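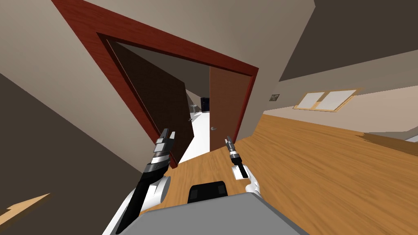 老房翻新 > 门窗木作 > 双开门两扇颜色不一样，要不要重做？

楼主 西晒的猫
先交代背景。房子是公婆留下的，客厅通书房是一樘双开木门，门框暗红，厚得像衙门。去年左边那扇下沿烂了，我找人配了一扇新的，交代得很清楚：“跟旧的一样。”师傅点头点得也很清楚。
装上以后，左扇是巧克力色，右扇还是原来偏红的棕色，门框又是第三个颜色。师傅说木头会“自己长到一起去”，过两年就看不出来了。
我等了一年多，它们没有长到一起，倒是我和我先生为这事越长越远。他的意思是重做一对，报价3,099，不含拆旧。我的意思是能不能把旧的那扇染深。想听听各位的意见，劝我“看习惯就好”的请先去看看自己家的门。

2楼 刨花先生
先问三件事：旧的那扇是实木还是贴皮？面漆是什么？新的那扇是擦色还是混油？
不知道这三样就谈染色，等于不量血压就开药。

3楼 楼主 西晒的猫
回2楼：旧的是实木，沉得很，搬的时候压过我先生的脚，这一点他可以作证。面漆不知道，三十多年前的事了。新的师傅说是“擦色工艺”，说的时候语气很隆重。

4楼 Bhavana在搬家
我投“不动”一票。我上一个租处也是两扇不同色，客人来了都以为是设计，还有人问我找的哪家设计师。你要做的只是在别人问的时候不要脸红。

5楼 刨花先生
回4楼：那是租房。自己的房子天天看，看十年，性质不一样。
楼主，老实木三十年的面漆，多半是硝基漆或者老式醇酸，想在上面直接盖深色，附着力要打问号。稳妥的做法是整扇打磨到见木，再擦色，再上面漆。先在门顶上那一小条试，那里没人看。
另外提醒一句，深的染浅几乎不可能，浅的染深才有戏，所以你的方向是对的，你先生的方向是贵的。

6楼 楼主 西晒的猫
最后一句我截图了。

7楼 三合板诗人
不同意楼上。打磨老门没有你说的那么轻松，尤其有线条的地方，砂纸进不去，脱漆剂又容易流到榫口里。我自己干过一次，四个周末，一扇门，外加一件再也穿不了的毛衣。算上材料和工时，跟重做差不了多少。
而且擦色这东西，你在色卡上看是一个颜色，上到你家那块木头上是另一个颜色，等面漆干了是第三个颜色。你现在家里已经有三个颜色了，确定还要再添？

8楼 刨花先生
所以我说了要先试。

9楼 三合板诗人
试了也只是门顶那一条的颜色。门顶的木头不晒太阳。

10楼 刨花先生
那就在合页那一侧也试一条，行了吧。
你那次用的是什么脱漆剂？别告诉我是超市货架上那种。

11楼 三合板诗人
……是。

12楼 Essien木工房
路过的同行，说点别的。两扇门颜色差这么多，一半是木头，一半是光。书房那边有窗的话，开着门看和关着门看差别很大。楼主可以把两扇都关严，晚上只开客厅灯看一次，白天再看一次。如果晚上能接受，先换灯泡，比换门便宜。
还有，别忘了门框。很多人把两扇门调到一致了，回头一看，跟框又不搭，于是框也要做，框做了踢脚线也要做。我见过从一个门把手开始、最后把厨房拆了的。

13楼 楼主 西晒的猫
说到门把手，两边都是小小的银色把手，当时特意配的，是这件事里我唯一满意的地方。
书房那边朝西，下午四点以后一晒，右边那扇红得像喝了酒。

14楼 Bhavana在搬家
那就四点以后别在家。

15楼 老Kpodo
我来给你们泼盆凉水。你们讨论颜色讨论了十几楼，没有一个人问她左边那扇下沿当初为什么烂。
门不会无缘无故从下面烂。地面返潮、空调管滴水、拖地水太多，总有一样。原因没找到，做一对金的进去也一样烂。楼主，新门下沿封漆了没有？很多师傅只刷看得见的面，上下两头是光的，水就从那里吃进去。

16楼 楼主 西晒的猫
我刚才趴在地上用手机前置镜头看了一下。
没封。摸上去毛毛的。

17楼 刨花先生
老Kpodo说得对，我认。这个要先办。把门卸下来，下沿晾透，刷两遍封闭底漆，再刷面漆，侧边往上包一点。卸都卸了，正好平放着试色。

18楼 三合板诗人
这次我没意见。卸门记得找两个人，下面垫旧毯子。让她先生穿双硬一点的鞋。

19楼 Venla_T
插一句，我家用的是Riltport的水性擦色，深胡桃那个号，味道小，冬天关着窗也能忍。缺点是干得太快，大面积容易留接痕，得两个人接力擦。当时我和妹妹一人一半，结果一扇门上也能看出两种脾气。
不推荐也不反对，只是告诉楼主，一扇门内部也是可以不同色的。

20楼 Bhavana在搬家
所以还是不动最好。

21楼 Essien木工房
下沿不能不动。颜色随意。

22楼 楼主 西晒的猫
更新一下。星期三叫了个师傅来看，不是原来那位，原来那位已经不接我电话了。新师傅摸了墙根，说书房这侧踢脚线后面有潮气，怀疑是隔壁卫生间的防水。报价1,134，先开一小段墙看看。
我先生听完，说那不如趁开墙把门一起换了。
我说你再说一遍。

23楼 12楼说中了
看我的名字。

24楼 老Kpodo
开墙之前先把隔壁卫生间地漏堵上，放一点水泡一天一夜，看墙根有没有变化。不花钱。有变化再开，没变化就换个师傅。

25楼 楼主 西晒的猫
在泡了。全家今天用另一个卫生间，排队。明晚来报结果，颜色的事先放着，那扇红的我打算先挂块布。

26楼 三合板诗人
什么颜色的布？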